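Olley Finger Pads for Parallel Grippers
Flat black replacement pads for two-finger grippers, by Soltberg. Sold in pairs.
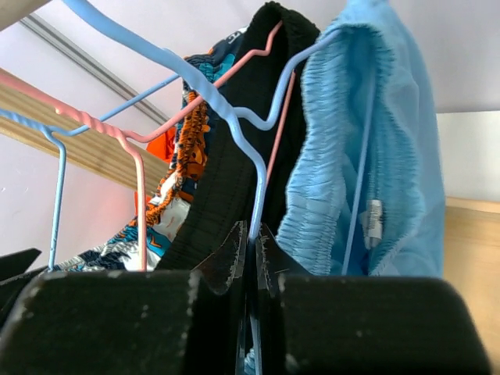 Olley pads on the stem of a coated wire hanger. Wrist camera view.

Wire hangers are the cheapest thing in any closet and the rudest thing you can ask a gripper to hold. They're thin and springy, they tangle with their neighbors, and the plastic coating has opinions about friction. We sell a finger pad for people who have decided to do it anyway.

The Olley is a plain, flat, matte pad that bolts over the stock fingers on most small parallel grippers. Behind it sits a pair of narrow angled tip plates that do the fine pinching. The broad part of the pad is there for folded cloth, box flaps and all the other things a wide flat surface is good at. The tips handle thin stock: hanger stems, drawstrings, cable, the handle of a paper bag.

We've been making them in Stivville for long enough to have changed the screw size twice, for which we have apologized to everyone individually.

What you get

One pair of pads, left and right
One pair of tip plates, fitted
Mounting screws, plus 2 spares, as you will drop one under the bench
A printed fitting sheet, drawn by Arwel Ifans, who has been told the arrows are too small

Tip plates are also sold on their own in bags of 5 pairs. Order code 869 covers the current screw pattern. If your pads came from the first production run, write to us before ordering and we'll send the adapter strip. It's free. See above regarding apologies.

About the wear

People ask about this more than anything else, so let's get to it. The pads scuff. Pale flecks show up along the upper edges first, and after that they look like the toe of a school shoe. Scuffing is cosmetic and you can leave it alone.

The tip plates fray. You'll see the edges go fibrous, a bit like the end of a rope. A frayed tip will usually still hold a hanger stem, and plenty of customers run theirs well past the point where we'd be embarrassed to be photographed with them. Swap the tips when the two plates stop meeting squarely, or when you start getting fibers on dark clothing. Black elastic waistbands are very good at advertising this.

Please don't trim the fray with scissors. Chaminda Mridha on our bench tried it with every blade in the building and has a drawer of tips that are now slightly different lengths.

Fitting

Power down the gripper and open the jaws all the way. Take off the stock fingers. Line up the pad with the flat side facing in, start both screws by hand, then snug them alternately. Close the jaws on a sheet of paper and tug. If the paper slides out of one side, loosen that pad, close the jaws again to square it, and retighten.

Re-zero your jaw position afterward. The Olley is thicker than most stock fingers and your controller won't know that until you tell it. Skipping this step is the cause of nearly every "it crushed my hanger" email we receive, including one with a very sad attachment.

Hanger work, specifically

A few notes from Dilruba Sivakumar, who looks after our application bench and owns more children's shorts than a person without children should.

Grip the vertical stretch of the wire if you can get at one. A stem going straight down into the tips has less room to roll than a long sloping arm.

Twisted sections are grippier than smooth ones but they aren't consistent. The pads will seat in a groove on one hanger and ride up on a ridge on the next. Budget a little extra force, or move along to a plain stretch.

Expect company. When hangers are packed together on a rail, pulling one tends to bring the conversation along with it. A small lift before the pull helps. So does a small twist. So does buying better hangers, but we understand that isn't always up to you.

With a wrist camera mounted close in, the pads will take up a fair part of your view. We think the low, flat top edge is easier to work around than a tall finger. Efraín Rivadeneyra at Bhattacharjee, who ordered a pair in September, disagrees and has asked for a cutaway version. We're thinking about it, Efraín.

What it isn't for

Wet dishes. Hot pans. Eggs, unless you have spares. Anything heavier than a winter coat. The Olley has no sensing of any kind, so if your setup needs to feel what it's holding, you want a different pad and a larger budget.

Questions we get

Do they come in white? No. We made one white pair and they looked filthy by lunchtime.

Can I mix a new pad with an old one? You can. The grip will be a little uneven until the new one catches up. Tips should always be changed as a pair.

Are the screws metric? Yes. They are now.

Returns

Send unused pads back in the original bag for a full refund. Used pads we'll look at case by case, and Vasanthi Mridha, who opens the returns, would like it known that "used once" is a phrase she has heard before. Orders of 100 pairs or more are made up fresh, so get in touch for lead times before you promise anyone a delivery date.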